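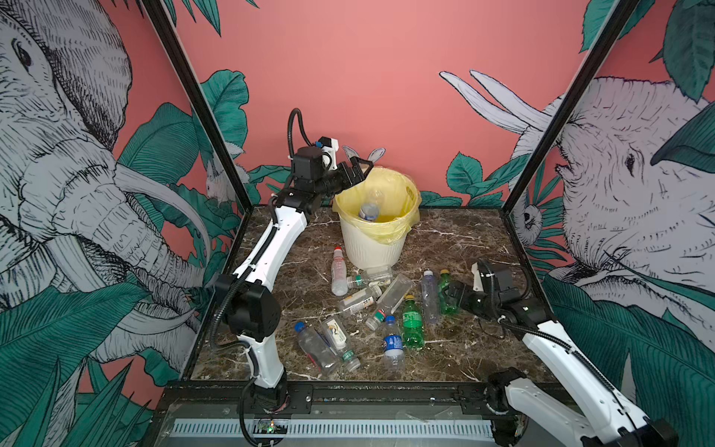
Sorting plastic bottles for recycling goes faster when the bin is lined correctly before the first bottle goes in. Choose a bag wide enough to fold over the rim by at least 3 inches; a shorter fold pulls loose once the bag takes weight. If there is slack left over, bunch it on one side of the rim, as with the yellow bag on the white bucket, and leave the rest of the edge flat.

Home | Guides | Kitchen | Waste and Recycling | Contact

Preparing the bottles

1. Empty each bottle and rinse it once with cold water. Drain neck down for four minutes.
2. Lay the bottles out on a hard surface. Clear and colored plastic can be mixed at this stage.
3. Check the local rule on caps. In Tudar caps stay on. In Lill they are collected separately.
4. Leave paper labels in place unless the collector asks for them to be removed.

Filling the bag

Put the first bottles in upright, then fill the gaps with bottles laid flat. Stop a hand's width below the rim. Unfold the edge, press out the air and tie. A bag that will not close should be split in two.

Wash the bucket every September, or sooner if it smells.

Last updated: March 2021, Darius Kalniņš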